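**Juillet 2024.** Clekov lance une offre d'emballage pour les flacons vendus à l'unité ou par paire. Elle s'adresse aux petites marques d'entretien et de cosmétique qui expédient elles-mêmes leurs commandes.

La gamme repose sur le carton ondulé, avec une cloison intérieure qui sépare la boîte en 2 compartiments. L'extérieur peut être imprimé à la couleur de la marque. 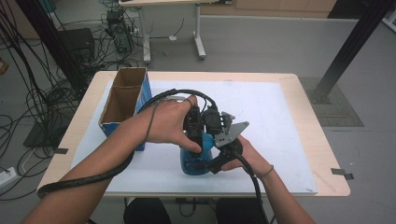 Les commandes sont préparées sur table, à Dandstead, et chaque client reçoit un échantillon avant la mise en production. La société Balogh, premier client de l'offre, a déjà réservé plus de 1106 boîtes pour sa collection Grotow.

Six formats seront proposés au catalogue à partir du mois d'août. Les tarifs sont disponibles sur demande auprès du service commercial de Clekov.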